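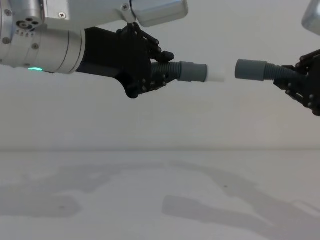 ## About the Gilent Manipulation Club

The Gilent Manipulation Club is a student project group at the Gilent technical school. It works on one problem per school year. This year's problem is two-arm hose coupling: each arm holds one length of grey corrugated hose, and the white male tip on one has to enter the open cuff on the other.

Members write the motion code, keep the run log and maintain the hands. Ivar Dalen teaches the control sessions. Ronja Wallin runs the workshop and signs off on any change to the grippers.

### How we work

- Runs are logged in batches of 300. A batch with missing entries is repeated.
- Alignment is set before the approach. The arms close along a single axis at reduced speed.
- A run counts as coupled when the tip is fully seated and both hands have released.
- Screws on the fingers are checked before each session.

The log now holds 2,000 runs, 252 of them from the January session block.

### Competition

The club enters the Hemier Cup in the assembly class, with a team of 3 students. Silvan Eder is team lead.

### Joining

Open to second-year students and up. Basic Python is required; experience with robots is not. Write to Gert Chauke at the school office.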